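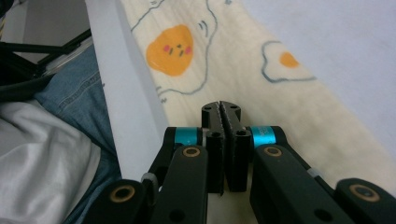 From: Shaohua Xia
To: the sewing list
Subject: Re: novelty prints and napkins, help!

Hi all,

Xiaoyan Tang wrote:
> I have a pile of novelty cotton I bought on sale and I want to turn
> it into napkins for my sister's brunch place. Do you prewash? My
> first batch came out as diamonds after one trip through the dryer.
> Also, how do you handle a print with a definite up and down? I keep
> cutting half of them sideways.

Oh, the diamonds! Been there. I'm in the middle of a fried egg phase myself (cream background, cartoon eggs, I could not walk past it) so this landed at a good moment.

Yes, prewash, and use the hottest setting the napkins will ever see. Mine go in hot with an old towel and then the dryer, and I pull them out a bit damp and iron them right away. If you let that kind of cotton sit in a heap overnight you'll be fighting the creases for a week. Zigzag the raw ends first or you will be picking thread out of the lint trap, ask me how I know.

The diamond thing is probably the grain, though. Those sale bolts get rolled crooked all the time. Snip the selvage and tear straight across, and don't trust the printed rows at all. I had one piece that was off by 3 inches from one side to the other! Then pull it on the diagonal, corner to corner, until the edges line up again. It's a good job for two people, but I've done it with one corner shut in a drawer.

On the up and down question, I only worry about it for place mats and aprons. Napkins get folded and dropped in laps, and with a scattered print I just cut squares and move on. If you want them all facing the same way for the brunch place, put a pin in the top edge of each one as you cut, before you stack them. Chalk is fine too but mine always rubs off.

For hems I do a double fold with mitered corners, and I use a 60 weight thread in the bobbin so the corners don't get lumpy. Some people here will tell you that's too fine for anything that gets washed a lot. Could be! My oldest set is still holding together, and those get used every morning.

One question back at you: what size are you cutting? I've been doing 18 inch squares and they feel a little stingy for anything with syrup. If anybody has a good size for brunch napkins I'd love to hear it before I cut the rest of my eggs.

Shaohua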